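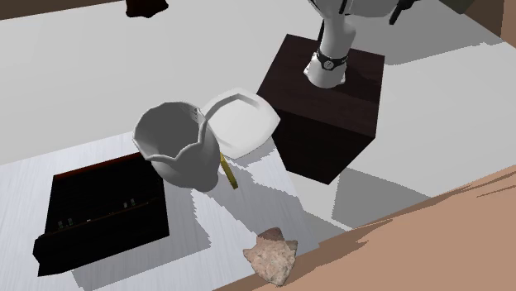

Lallari Trail Map, Ornwood Wilderness
Folded sheet, waterproof, both sides printed. New edition.

Covers the whole of Ornwood plus the Lemthorpe side as far as the ford. Contours every 10 metres. Summit heights re-checked, Okafor Ridge now given as 730 m (old sheet was wrong, sorry). Surveyed on foot by Kenna Ogilvie and Yao-tsung Kwan, mostly in September.

51 wild camping spots marked, 11 of them new. Water sources in blue, seasonal ones dotted. Three bridges out on the lower river path, all shown.

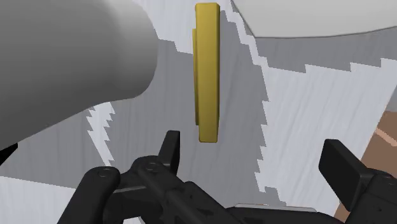 What's on the back
Permit rules, fire rules, bus stops, ranger hut phone numbers. Short notes on the gorge route by Hiu-tung Liu. Read them befor you go, the descent is steep and there's no way out halfway.

Ordering
Flat or folded, say which. Flat ones go in a tube, takes a bit longer. Shops and clubs, ask Mansa for trade prices. Old edition no longer availble.

Corrections to this sheet last updated Nov 16, 2018.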